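I owe you all an update on the two-handed project, so grab a coffee. The short version: the wrist cameras are staying!

When Lotte De Smet suggested we train Kemeys on wrist views alone, with no overhead camera at all, I was the grumpy one in the meeting. I figured the policy would get lost the minute a finger blocked its view. We recorded 105 demonstrations anyway (Kidus Shiferaw did most of them, and his patience is something else), and I spent most of May eating my words.

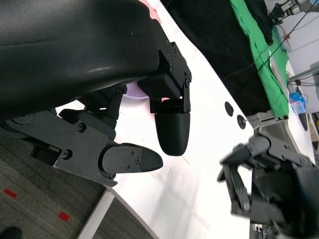
What changed my mind was the way we now pick training clips. We used to feed in everything. Now Kemeys scores each short clip by how much the fingertips move relative to each other, and we keep the top 1000 out of 2000. Training dropped to 18 hours on our old machine, and the two hands bump into each other a lot less than they did with the full set.

It still has trouble with cloth, and I don't love how it behaves when both hands go for the same spot. Eleni Leka has an idea about sharing the score between the left and right views, which she'll try next. If you want the clip-scoring code before we clean it up, write to me or Eleni and we'll send you the messy version.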